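Ticket 33 — arm stops short of cup, wrist cam setup
Project: Delaunay (student manipulation project, cup task)
Status: open
Opened by: Shalini Garg
Assigned: Gilles Millet
Also on it: Thibault Besson, Didier Huet

Summary
Upright cup, fine. Cup on its side, policy goes down, hovers, then closes on air or clips the rim. Started after the February rebuild of the wrist. Need it working before the Prasia demo.

Steps to reproduce
Home the arm. Put a cup down on its side anywhere in the near half of the table. Run the pick script with default config. Watch it miss.

Expected: closes on the cup wall, lifts.
Got: closes too early, or left finger pushes the rim and cup rolls off.

Log

Shalini, 9:40
Ran 11 picks, cup lying down. 2 held. Rest missed, nearly all on the left side. Upright cup still ok so I don't think it's the servo.

Gilles, 10:15
Did you re-run hand-eye calibration after the mount went back on? The file on the shared drive is from before the rebuild.

Shalini, 10:20
No. Thought Didier did.

Didier, 10:32
I did the joint offsets, not the camera. Sorry, should have writen that on the board.

Gilles, 10:50
OK do that first. Board flat on the table, move the wrist through the usual poses, save as a NEW file, don't overwrite the old one. Then point the config at it and restart the node — it only reads the path at startup.

Shalini, 12:05
Calibrated. Restarted. Better but not fixed. Upright: good. On its side: still drifts left on the last bit of the approach. Tried the other gain preset, no change. Put the default back.

Thibault, 12:30
What yaw is it picking for the lying-down case? There was a bug in the Haltia branch where the grasp angle got wrapped wrong near 90 degrees. Looks fine in the plot, then the wrist takes the long way or stops early.

Shalini, 12:48
Checked, we're on main not the Haltia branch. Printed the yaw anyway. Not wrapping. But it's nearly the same number every run whatever way I turn the cup?? That can't be right.

Gilles, 13:10
It isn't. Means the axis estimate is falling back to the default. If the mouth is toward the camera the mask comes out close to round and there's no long side to fit. Send me a wrist view with the fingers open, just before close.

Shalini, 13:35
Cup on its side, mouth toward the camera, jaws open. Left finger already at the mouth, big gap on the right. Also a soft shadow going back and to the right of the cup, wondering if the mask grabs some of that too.
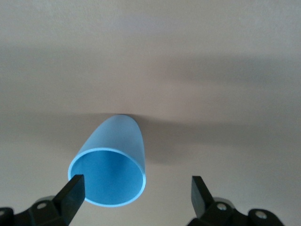 Bastien Barbier, 14:02
We had the same thing on Vollstead last term. The axis fit was only ever tuned on side-on cups, so end-on it gave up and returned zero without a warning. What helped us was fitting the rim as an ellipse first, then taking the axis from that, and only using the mask if the rim fit failed. I can send you the function but it expects our message format, you'll have to change the header part.

Shalini, 14:10
Yes please send.

Gilles, 14:25
Good, go with that. Also make the fallback print something in red, silent zero is a terrible default (mine, I know). Leave the shadow question for now, one change at a time.

Didier, 15:05
Ported it. Had to swap two fields in the header. Builds, runs on the recorded bag, yaw now changes when the cup turns. Not tried on the arm yet, Shalini has the table.

Shalini, 15:50
On the arm, first few picks end-on ok. Speed still at the low setting. Want a full set of 11 before I touch the status.

To do
Shalini — full set, cup on side, mixed directions. Log yaw for each.
Didier — push the port to a branch, not main
Gilles — warning on fallback, delete old calibration path from the defualt config
Thibault — check if the wrap bug is in main after all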